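Last updated: November

The Rolland ridge loop from Clutow, clockwise

I have walked this loop in both directions now and prefer clockwise. Most of the trip reports I read before my first attempt go the other way, which puts the long climb on the east side in the morning and leaves the quarry steps for the descent. The steps are uneven, the drop between them varies from ankle height to knee height, and in November they hold leaves. Going up them is slow. Going down them is slower.

Start at the trailhead lot at the north end of Clutow, past the water tank. There is a second lot half a mile farther on, which is closer to the bridge but has no turnaround for anything longer than a regular car. I left at 7:40 a.m. with frost on the windshield and the gate already open. The posted hours say sunrise to sunset, and I have never found the gate locked within those hours.

The total distance on my track was 19 kilometers. The sign at the trailhead gives a lower number, but the sign measures to the overlook and back along the spur, so the two can't be compared. My GPS unit logs one point every five seconds and I don't smooth the track, so expect my distances to run a little long on switchbacks. Moving time was 6 hours. I stop a lot to write things down, and stops are not in that number.

The first section follows the creek on an old wagon grade. The slope is even and the surface is packed dirt with gravel in the wet spots. There are two crossings. The first has a footbridge. The second used to have one and now has flat stones, which were above water on this trip and were under it in the spring. If they are under it, there is a wider and shallower place to cross upstream, next to a leaning sycamore. Take poles.

After the second crossing the trail leaves the creek and turns south toward the quarry. The junction is marked with a post, but the arm with the name on it has been missing for as long as I have been coming here. Turn right. The left branch looks better used because anglers go that way to the pool, and it ends there.

The quarry steps gain 200 meters in a short distance. I took them at a steady pace with one break halfway, on the landing where the old cable anchor is. The anchor is a good check on progress: from there to the top took me the same time as from the bottom to there, within a minute. Above the steps the trail goes into oak and the grade eases. The wind picks up here, and it was cold enough to put a shell on.

Rolland itself is a long ridge with no clear peak. The high point is 1248 meters on the map I carry, and there is a benchmark disk in the rock a few steps west of the trail. My altimeter read lower than that, which I put down to the pressure change since morning. I had set it at the car and did not correct it at the junction, where the map has a spot height. That is a mistake I make on most trips.

The ridge walk is the reason to come. In summer the trees close it in and there is not much to look at except the ground. With the leaves down, you can see the reservoir to the west and the Murnano valley to the east, with the grain elevator and the road running straight out from it. The trail stays close to the crest and goes over or around a series of rock outcrops. All of them can be passed on the east side. The west side paths are shortcuts made by people who wanted a view, and two of them end above a drop.

Water: there is none on the ridge. The spring shown on older maps below the third outcrop was a damp patch this time. I carried two liters and came back with very little. In warm weather I would carry three and leave a bottle in the car.

The descent toward Murnano starts at a cairn in a saddle. The first part is loose shale, and the trail is faint for a few minutes where it crosses a slide. Stay high until you see the fence line and then follow the fence down. Once you are in the pines the path is clear again, and the pine needles are easy on the knees. At the bottom you meet the farm road. Turn left and follow it back to Clutow. The road section is flat and dull and takes an hour. There is a shoulder on one side only, and it changes sides at the culvert.

Notes on gear, for those who ask. I wore the Endinex mid boots that I wrote about in the spring. The soles are holding up better than the laces, and I have replaced the laces once. The left boot lets in water at the flex point if I stand in a creek for any length of time, so I don't. Traction on wet rock is fair. On shale it is good. I wore one pair of medium wool socks and had no blisters. Gloves stayed on until the quarry steps and went back on at the ridge.

Phone signal: usable at the trailhead, gone along the creek, strong on the ridge, gone again in the pines. If you told someone you would check in at a certain hour, do it from the saddle before you drop down.

Hunting season overlaps with the best walking on this route. The land on the west side of the ridge is open to hunters and the boundary is not well marked. I wear an orange vest and put an orange cover on the pack. I heard shots twice, both far off toward the reservoir.

Corrections to my earlier post on this route: I had the second creek crossing north of the sycamore, and it is south of it. I also wrote that the saddle cairn could be seen from the last outcrop. That only holds if you know where to look.

I plan to go back after the first real snow and see whether the slide can be crossed without spikes. The track file has been replaced with the clockwise version.

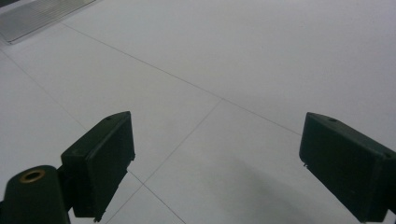
Dark green gripper fingers, pale tile floor.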